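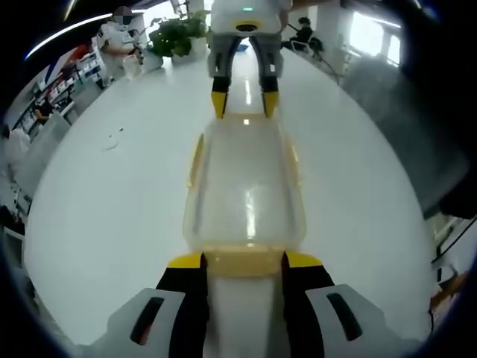

Clear ones, always clear ones, and buy them all in the same size, a reader wrote to us after our last piece on kitchen drawers. She had tried baskets, tins and a set of painted wooden crates, and had ended up giving most of them away. The letter ran to two pages and was almost entirely about plastic boxes.

We got more mail on that subject than on anything else we printed over the winter. People have strong feelings about the plain see-through container, the long kind with rounded corners that ends up holding batteries in one house and dried beans in another. So we spent part of February looking at how they get used, what they cost, and why so many of them sit empty in the back of a closet.

The Hergate Exchange is a good place to start. It takes in household goods two mornings a week and sells them from a former carpet showroom off the main road. Storage boxes have their own wall. On the day we visited there were 73 of them on the shelves, by the shop's own tally sheet, priced from 50 cents to four dollars. Most had no lid. The lids were in a separate bin by the door, and several shoppers stood there trying one after another against a box held under the arm.

Lids are the main reason boxes get given up. They crack at the corners, warp in the dishwasher, or get borrowed to go under a flower pot and stay there. A box without a lid is still a perfectly good drawer insert, and the shop has started putting a sign up saying so. Sales of the lidless ones went up after that, enough that they now go out on the lower shelves where people can reach them.

Translucent plastic is sold in several grades. The glassy kind looks best in the store and shows scratches first. It's also the one that breaks when it's dropped. The slightly cloudy kind, with a frosted look to the walls, is usually softer and gives a little when you squeeze it. You can't read a label through it from across the room, but you can tell pasta from rice, and for most people that is enough. If you are buying for a garage or an unheated porch, go with the softer one. Cold makes the brittle kind worse.

Umus, a small housewares brand sold mainly through hardware stores, makes a long tray in the cloudy grade and a deeper box to go with it. Podotlow sells something close to it for a dollar less, with thinner walls. We kept one of each in a bathroom cabinet and loaded them with the same sort of thing, shampoo bottles and a hair dryer. The Podotlow box bowed at the sides when it was lifted by one end. The Umus one held its shape, but its corners are so rounded that a fair amount of space is lost, and small square items such as soap slide around in it. For cotton pads and toothpaste either would do.

Color is a bigger help than it sounds. Several households we heard from put a stripe of tape on each container, one color to a room or to a person. Yellow was the most popular because it shows up on white shelves and against pale walls. One family uses it only for things that have to be put back the same day: scissors, the tape measure, the good flashlight. Washi tape peels off in a damp room. Electrical tape stays on but leaves glue behind, which comes off with cooking oil and a rag.

Measuring comes before any of this. Take the inside width of the drawer at the front and again at the back, since older drawers are often out of square, and write down the smaller number. Then measure the base of the box as well as the rim. Many containers taper, and a row that fits at the bottom will jam at the top. The stores that print sizes on the label nearly always give the rim.

Then clear a table. A big one is best, with nothing else on it, because sorting on the floor is hard on the knees and sorting on a bed means it all has to be finished by bedtime. Empty one drawer at a time. Put the containers out first and fill them as you go, with the heaviest things at the end that will be nearest to you when the drawer is opened. Keep a cup or a small dish nearby for screws, keys and coins. Scraps of paper will turn up too – receipts, torn corners of envelopes, instructions for appliances that left the house years ago – and it's worth throwing them out before they get packed again.

It goes faster with someone at the other side of the table. One person holds the box steady and the other fills it, or one fills while the other wipes out the next. A long container that is full is awkward to lift from one end anyway, and two people can move it level to the shelf without the contents sliding down into a heap.

At the Kawaguchi, an apartment building on the north side of Hergate, residents share a storage room in the basement. It used to be cardboard to the ceiling. After a pipe leaked last spring the residents agreed on clear containers only, with the apartment number on the short side facing out. Some people didn't like having their things on view. A few line the boxes with brown paper, which is allowed as long as the number shows.

Washing is simple. Warm water, dish soap and a soft cloth, and no scouring pads, which turn the clear grade cloudy and the cloudy grade gray. Dry them upside down. Boxes nested while there is still water in them will stick together; to separate a pair, stand the outer one in warm water for a minute and put cold water in the inner one.

The Exchange takes containers with cracks in the base too, and sells them as seed trays starting in early spring.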